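Brindale Members' Bulletin
2nd March

Technology at Home and at Work

Can a machine clear the table yet?

Members of the Brindale Home and Workshop Association have asked for a plain account of where matters stand with robots that do chores. The question has come up at the service desk, in letters to this bulletin, and in the replies to the survey that went out last August. Of the 3,758 households that received it, nearly 2,000 returned the form. The most frequent request under the heading "Future Topics" was for guidance on whether a robot arm could be of real help in a kitchen or a small shop.

The association's Technology Desk, led by Reynaldo Yap, has prepared the following summary. It draws on the desk's own reading, on conversations with members who build and run small arms, and on a written contribution from Crisanto Marquez, who teaches evening classes in machine repair at the Espiritu Center.

What machines already do well

Some household work was handed to machines long ago, and members rarely think of it as automation. Washing machines and dishwashers carry out one task inside a closed box, and they do so reliably. Floor cleaners have moved the work into the open room, with mixed results on thick rugs and near loose cords. In small shops, fixed arms load parts, apply glue, and stack cartons, provided that each item arrives in the same place and facing the same way.

The common factor is order. Where the surroundings have been arranged to suit the machine, the machine performs well. A home is seldom arranged in that manner, and a shared workbench almost never is.

Why an ordinary table is difficult

Clearing a table takes a person very little thought. The person knows that a drinking glass must be held firmly but gently, that a mug may be lifted by its handle, and that a snack bag will crumple wherever it is touched. An arm with a simple gripper has to be given this knowledge in some form, either by programming or by being shown the movement many times over.

Small desktop arms with 3D-printed parts have made it possible for members to study the problem for themselves. These arms are driven by servo motors, and the gripper is commonly a pair of plain fingers. They are well suited to picking up one upright object and setting it down in a container. The trouble begins when that object has neighbors.

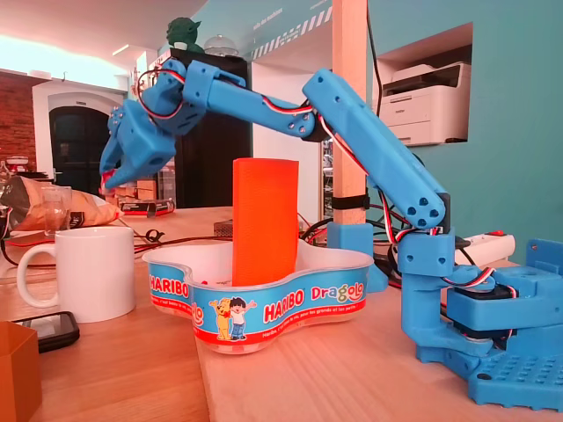
The grasping problem

Mr. Marquez writes that newcomers tend to worry about the strength of the arm, when the greater part of their time will be spent on the approach. "The fingers have to arrive at the right height and at the right angle," he notes. "A tall cylinder standing in a tub leaves you a fair amount to take hold of. Lay the same cylinder flat in the bottom of the tub and my students may need the rest of the evening."

Clear materials present a further difficulty. A camera may look straight through a drinking glass or a clear plastic tub and report the tabletop behind it. Loose cables are a hazard of another sort, as they can catch on a moving arm and pull other items along. Members who wish to try the work at home are advised to begin with one solid, brightly colored object and to add others gradually.

Last winter the Technology Desk kept a log of attempts reported by members using arms of this general type. The log runs to 172 entries. It was not a controlled test, and Mr. Yap has asked that it not be quoted as one. He is willing to say that the entries describing a single object in a known position make encouraging reading, and that those describing a table in everyday use do not.

Products now being offered

Members have forwarded sales material from 2 firms, Flirnex and Caditz. Flirnex describes a countertop arm for sorting and tidying. Caditz offers a bench unit for small shops, intended for repeated handling of the same part. The association has tested neither product and makes no recommendation at this time.

Members considering a purchase should ask the seller for a demonstration with items brought from their own kitchen or shop. They should also ask what happens when the arm drops something, whether it stops when it meets a hand, and who will repair it after the warranty has ended. Answers should be obtained in writing.

The desk's present view

For fixed, repeated work in a small shop, a modest arm may be worth considering now. For general tidying in the home, the desk advises members to wait. A member who enjoys building and adjusting equipment may find one of the small arms a rewarding project, but should expect to go on clearing the table by hand in the meantime.

Members with experience of either kind of machine are invited to write to Mr. Yap, care of the Technology Desk. Letters should state the make of the arm, the task attempted, and whether the writer's name may be printed.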